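The Furetti hand-held gripper pair, and what to budget around it

I get more email about the Furetti pair than about anything else in the shop, and most of it is the same question asked politely: is the price on the page the price I'm going to pay? No! You're going to pay more than that, and I'd much sooner you heard it from me now than found out when you've got two grippers on a bench and nothing to plug them into. So I've put everything I'd plan for on this one page (grab a coffee, I run on a bit).

The pair comes as two matched units with finger pads fitted. You pick the mounts and cables separately, and that's where people's budgets start to wander.

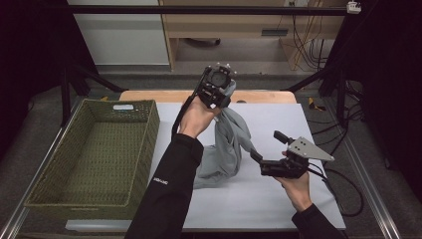 Table space is the thing I'd sort out before you order. I've had buyers measure for the grippers and forget they also need room for the stuff they're picking up, plus a pair of elbows. If you're planning on cloth, go bigger than you think. A gray cloth held up in one gripper can still pool in a heap on the board and drape over toward the other hand, and that's with the second gripper turned sideways, waiting its turn. A big white board over the tabletop is a cheap fix for a bench that's a bit small or a bit scruffy, and I'd put one on every list. Cables want thinking about too. One trailing off the side of the table is fine until somebody walks past with a cart, so add clips and a floor cover to the order. They cost next to nothing.

For the mounts, we stock a round one and a flat drilled plate. I like the round one if you already know what's going on top. The plate is for people who keep changing their minds (me, every time).

If you're coming from the older Dremora units, your cables will carry over but your mounts won't. I wish they did. Set aside $89 per side for new ones and you're covered.

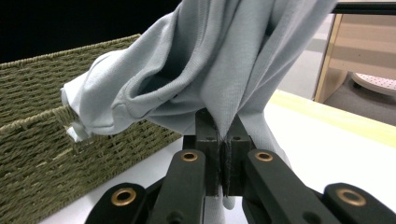
PADS, BUSHINGS & SPARES

Pads are what you'll reorder, so please put them in the first budget and save yourself a second round of paperwork. Ours are flat-faced blocks, and I love them for knits: you can pinch a narrow seam of a sweatshirt between the two and pick the thing up by that. Thin slippery linings are harder work, and for those I'd get the Gajdoš soft pads, $57 a set. Buy two sets. You'll lose one.

The linkage arms pivot on brass bushings. Give them a wipe when you change pads and have a look for play in the joints. If an arm starts to feel sloppy, order the full bushing kit and do both sides of that gripper together, which takes me most of an hour with the radio on.

For a first order I'd hold back $256 on top of the pair for spares, clips and shipping. Got a purchasing department that hates small orders? Send me the whole list and I'll quote it as a single line. I answer quotes in the evening, and sometimes on Sunday if it's raining.

Pickup from the Findton counter is free, just tell me at checkout.

Related items
Furetti round mount
Furetti drilled plate mount
Gajdoš soft pad set
Bushing kit, full
Cable clips and floor cover
Dremora adapter cable (last few)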